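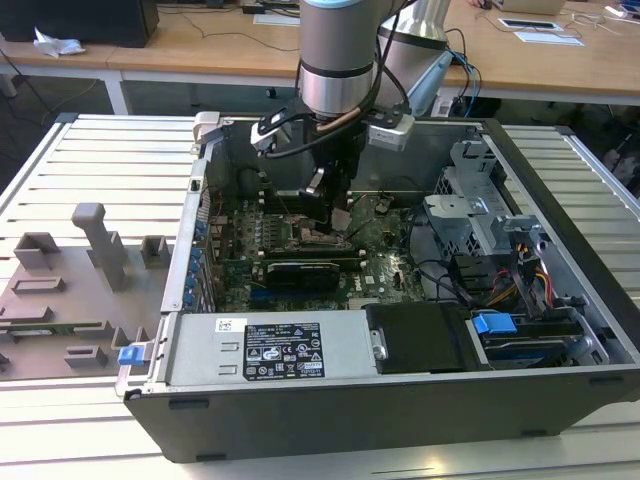
Figure 2. Interior of a desktop computer with the side panel removed.

3.2 Length of use in offices

Records were obtained for 870 desktop computers withdrawn from use at Landeg and Bredero. Of these, 371 had been replaced under a fixed schedule and 314 after a reported fault; the remainder carried no stated reason. Shaikh and Arain found a similar pattern in schools. Machines replaced on schedule were seldom offered for reuse, although most were still in working order when collected.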